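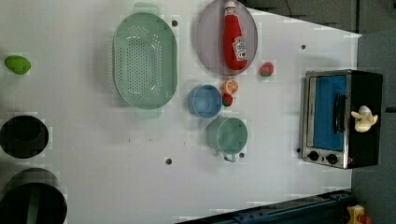 Who decides when the table is ready for a run?

The person who set it up says it is, and then a second person, who did not, agrees. Both sign the sheet. If the second person is in a hurry, the table is not ready.

Welcome to the Rafferty bench gallery, a companion to the house rules for robot manipulation work at Flemholm. The rules themselves fill 34 pages, and Úna Mulligan, who wrote most of them, is aware of how many of us have read to the end. The gallery is shorter. It has one picture so far, the toy kitchen, and the notes that go with it.

Play kitchen, from overhead. The ketchup goes on its side on the plate. Rule 7 allows objects to start lying down, provided the setup sheet says so. "Ketchup, somewhere" was once considered a sufficient entry and no longer is.

Small items. The strawberry and the orange slice are listed by name, one line each. Please do not write "fruit." Darragh Ó Dubhghaill wrote "fruit" in December and still hears about it.

Cookware. Black pots sit at the left side of the table, and one of them is larger than the other. The sheet has a column for size. It has always had a column for size.

Toaster oven. Door facing up, knobs left alone between runs. The plush toy on the housing gets its own line, like everything else, however silly it feels to write "plush toy" on a form with a signature box.

Holes in the tabletop. These are fixed points and make decent landmarks when you put things back. They are also the right size for losing screws. Screws are not on the object list and should not join it.

Stop button. Test it before the first run and again after lunch. A test means pressing it. Looking at it fondly was ruled out in the second edition.

Reset time is 20 minutes, signatures included. Blank setup sheets are in the Andine folder, top drawer. Corrections to Úna, in writing, with the page number.

Page last updated March 19, 2019.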